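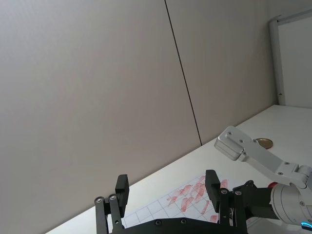 My neighbor told me that I should stop learning words and start learning what people say when they are waiting for the bus. She has lived in Skamden all her life, so I listened.

I moved here from Ginach in August. At home I had studied the language for 4 years and I could read a newspaper without a dictionary. Then I went to the bakery on my first morning and the woman said something very short, and I did not understand even where one word finished. I paid and left with a bread I did not want.

So I tried the advice. I take bus 19 to work, and the stop has a small roof where everybody stands close together. I keep a little notebook in my coat. In the beginning I wrote only "looks like rain" and "late again, isn't it." Now I have almost 100 of these sentences, and many are about the weather or about knees.

The difficult part is to answer. For 2 weeks I only smiled. The first time I said "typical" about the bus, an old man nodded at me and continued talking, and I was happy the whole day, even at work.

My sister asks if I still do my grammar exercises. I do them on Sirnura, but less, maybe before sleeping. I still mix up "borrow" and "lend," and I still say "a bread." The woman in the bakery corrects me now, and I get the small brown one with seeds.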